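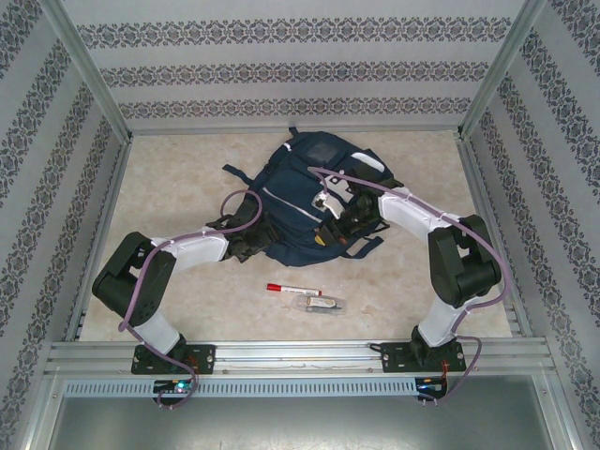
Yolandi Makhubela
List moderator, Home Chores track

Hi Zsolt, and hello to everyone who has been reading along quietly,

Zsolt Kozma wrote:
> Two arms and a flat table, and folks still talk like
> the school-morning routine is solved. Can any of these
> setups pack a kid's bag yet, yes or no? My shop in
> Osley would buy one tomorrow if it could.

I'd say no, not yet, but I'm a good deal more hopeful than I was last December, and I'll try to explain why without going on all evening (my family will tell you I usually fail at that).

The backpack is a mean thing to hand a machine. A box keeps its shape when you let go of it. A bag slumps, the straps go wherever they please, and the pocket you want is under a fold. You and I would put a marker away in the front pocket while talking on the phone. For two arms it's a whole string of little jobs: find the zipper, hold the cloth steady with one side, pull with the other, keep the pocket open, go back for the marker, and then close it all up again!

I went through our Nallero logs over the weekend, all 474 bag tries, and the step that eats the time is the zipper. The arms get to the bag fine. Then one side tugs, the cloth comes along with it, and we're back where we started. Our best clean streak so far is 6, and I was so pleased I called my sister.

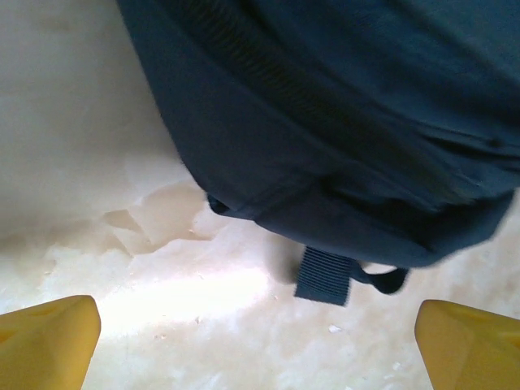

Soft Goods Working Group, Detumano Makers Club

Look at how the cloth bunches up below the zipper and you'll see what I mean. The webbing tab at the bottom is a much kinder thing to grab, and I keep wondering if we should teach the hold there first and leave the zipper for later. Has anyone on the Veres side tried that?

As for your shop, Zsolt, I'd wait. Sorting and moving stiff parts, sure, go ahead and get quotes. Anything with straps or a lining I would keep with your people for now. Write me off-list if you want the logs, they're a bit messy but you're welcome to them.

Warmly,
Yolandi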